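Tiswood Bench Arm – microwave set
README, second version
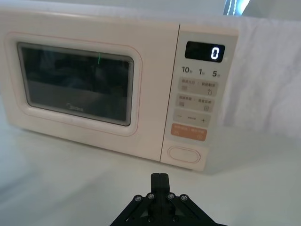 Wrist camera view: gripper in front of the microwave, display reading 0.

What this is
Recordings from a home-built arm working at a microwave on a white tabletop. Built and recorded by Lionel Yeoman and Asabe Adeyemi in the Tiswood shared workshop, evenings only.

Contents
900 episodes, split into 22 folders by session. 100 are held back for testing and listed in holdout.txt. Each episode has wrist video, joint angles and a one-line instruction.

Tasks
press_release – press the oval button at the bottom of the panel
press_plus – press the plus side of the plus/minus button
door_close – push the door shut from part open

Hardware
Two-finger gripper, black, on our own wrist bracket. Drawings are in /bracket. The bracket was redrawn in July and sessions before that use the old camera offset, so load calib_old.json for folders 1 to 9.

Known problems
Joint 4 drifts after long sessions. Reflections in the door window change between evenings. Folder 13 has no instructions yet – Garba Isah is writing them.

Use
Free for any use with credit to Tiswood. Send faults to Asabe, with the folder and episode number.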